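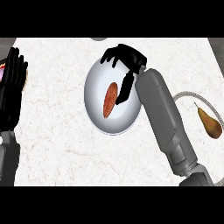 Ticket: right thumb goes slack in the simulator during hand-guided demos
Opened by: Flor Huamán
Project: Stovetard, kitchen counter set
Status: open, waiting on Raimonds
Date: Dec 19, 2023

Hello Raimonds, and thank you again for picking this one up so close to the break! I am running the plate task in the Sendent simulator, steering both arms from the gloves. The left hand behaves beautifully. The right thumb follows me nicely for the first stretch and then, after about 30 demos, it stops closing all the way, even though my own thumb is pressed flat against my finger.

What I have tried so far:
Recalibrated the right glove, twice, with my hand flat on the desk – good for a few demos, then the same thing again.
Swapped in the spare gloves from the Muñoz desk. No change, so I think we can leave the gloves alone.
Restarted the Grollport bridge. This one helped, and I got 11 clean demos in a row before it crept back.

Reply from Raimonds Jõgi:
Hi Flor, lovely notes, they saved me a good hour of digging. My hunch is the bridge. It keeps a buffer of 900 thumb readings and I suspect it hands you old ones once it fills up. Could you grab me a view from a run where the right hand has hold of the slice, with the bowl in view too? I'd like to put it next to the thumb log.

Reply from Flor:
Of course, and I've attached the thumb log for the same run. I kept my left hand still so you only have one side to worry about.

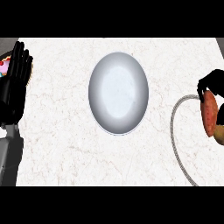
Red slice in the right hand, bowl empty, left hand raised.

Reply from Raimonds:
Perfect, thank you. I'm going to shorten the buffer and send you a new build of the bridge. Until then please restart it every ten demos or so, and do keep the bad runs – I'd love to have them for comparison.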